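Merell Apartments, Bredovton: Resident FAQ
Updated Oct 3, 2024

When is rent due?
Rent is due on the first of the month. A late fee of $55 is added after the fifth.

How do I pay?
Use the resident portal or drop a check in the slot by the office door. Write your unit number on the check. We do not take cash.

How do I report a repair?
Log in to the portal and choose Maintenance. For a leak, no heat, or a lost key, call the office line instead and press 2. The line is answered day and night.

What should I do about a slow drain?
Put in a request. Please do not use liquid drain cleaner, as it can damage the older pipes in the Kvaran building. Hair and soap clogs are cleared at no charge.

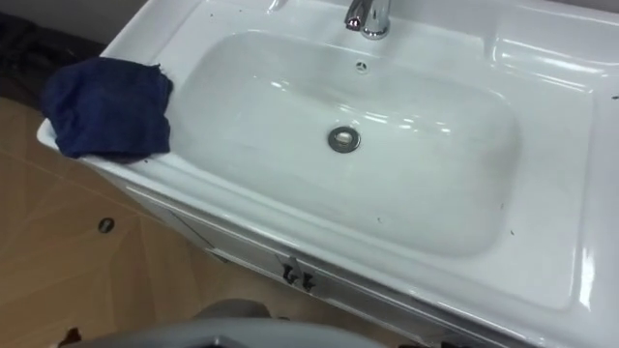

If a clog is caused by wipes, grease, or a foreign object, the plumber's bill is passed on to the resident.

Can I have a pet?
Cats and small dogs are allowed with a one-time fee of $200 per pet. Register your pet at the office before it moves in.

Where can guests park?
In the Voler Street lot, for up to two nights. Longer stays need a pass.

How much notice do I give before moving out?
We need 90 days in writing. Email is fine.

When do I get my deposit back?
We mail it after the final walk-through, less any charges. Leave a forwarding address.

Will the laundry room hours change?
Yes. Starting in January it will close at 10 p.m.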